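4.2 What the open day showed us

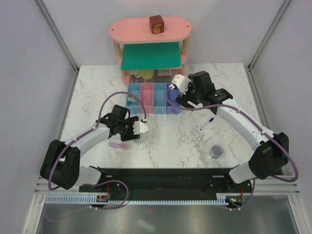

Figure 4. The two-arm table at the Kornwood open day, with the four-bin organiser and the small shelf behind it.

I should say first that we never planned the open day as a study. Concetta Valentini wanted the Katona table running while people wandered through, and I wanted somewhere to sit, so I ended up beside it with a notebook from ten in the morning and wrote down whatever visitors said. By closing time we had 255 comments from 166 people, and this section is my attempt to make sense of them.

The job we gave the arms was tidying. Small items, a marker among them, lie on the table and have to end up in the bins (Figure 4), and anyone could ask for a particular thing to go in a particular bin. Children asked straight away. Adults mostly stood back and wanted to know how fast it could go, which was a bit deflating!

What surprised me was how much people talked about the cables. We'd expected questions about the grippers – Elif Naz Yurt had even written a little card about them – but visitors followed the purple loops over the arms and asked if they ever snagged. I coded 70 comments as worry of this sort, more than for any other theme. The marble-look tabletop came up a lot too, usually from people who said it reminded them of a kitchen, and those same people tended to stay longer and chat about chores.

I coded everything by hand on the Monday after, and Elif went through a portion separately. Where we disagreed it was nearly always over jokes, which I'd been marking as worry and she hadn't. We come back to those in Section 4.3.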